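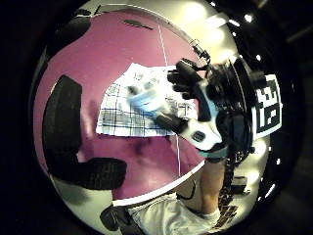 Step 1: Price the whole glove, then argue about the quote

Vendors of wearable data kits quote per hand. Kellis does it, Plidero does it, and so did the reseller we ended up not using. A per-hand price looks fine in a spreadsheet until you ask what is in it. Send this list back before you talk numbers:

Glove or harness, both sides, in more than one size
Fiducial markers and spares
Straps
Cables, with lengths written out
Whatever box the cables plug into
Software license, and what happens when it lapses

Plidero left the last two off the first quote. The second quote was a different animal.

Step 2: Budget for the table you already own

You will be told you need a dedicated workcell. Ask what for. Folding a checked cloth needs a flat surface with room for two arms and a place to set the electronics down. A table tennis table does that. We took the workcell line out of our plan and moved $300 of it to cables and straps, and I have yet to hear a good argument for putting it back.

The fixed camera is another matter. Keep that line. Wrist views get very close to the work, and one hand can block a good part of what the other is doing.

Step 3: Do a trial before you order in quantity

Rent or borrow one pair. Pick one task and do it 100 times with the person who will be doing it for real. Xinyi Xie ran ours in August and kept a plain text log of every stop: what failed, which hand, how long until she was going again. That log was more use to me than the Vahidi brochure and the Rekcombe webinar put together.

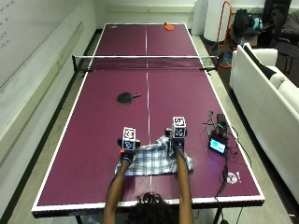 Read the log with the quote next to it. If most stops are cable stops, a more expensive glove won't help you. If most are tracking stops, ask the vendor to reproduce one on a call, with cloth, since demos seem to always use a block or a mug.

Step 4: Spares

Order 5 spare cables per pair. The salesperson will say two is plenty. The salesperson doesn't have to stop work and wait for shipping.

Step 5: Cost per usable take

Divide the full spend, including wages, by the takes you kept. Leave out the ones you recorded and threw away. "100 takes an hour" was the claim we were given, and I'd want to see the raw files before planning on it. Put your own trial number in the budget and get the vendor's number in writing.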